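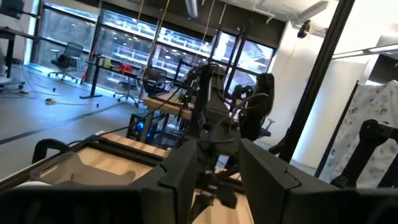

Workshop Tips: Setting Up a Bench for Two-Arm Trials

The following guidance is issued by the Radebe workshop to members preparing a bench for manipulation trials. It draws on the October study led by Lwazi Motaung, in which two arms repeated the same pick-and-place task 400 times, half with a fixed tabletop layout and half with a layout changed between sets.

Policies trained on the varied layout completed 60 more placements out of 200 than those trained on the fixed one. Members are therefore asked to observe the following.

Move the tray and fixtures after every 40 repetitions. Record each new position in the log before resuming.

Wipe the tabletop with a damp cloth and dry it fully. Polish leaves a glare that wrist cameras read poorly.

Mark the arm's reach on the floor with dark tape. Replace any strip that lifts at the ends.

Route cables away from chair wheels and tie them at each joint with slack for a full turn.

Draw the blinds or note the time of day. Window light accounted for most of the failed grasps in the first sets.

Clean finger pads with plain water and a lint-free cloth.

Questions about the log sheets should be directed to Thabiso Mabaso at the workshop desk.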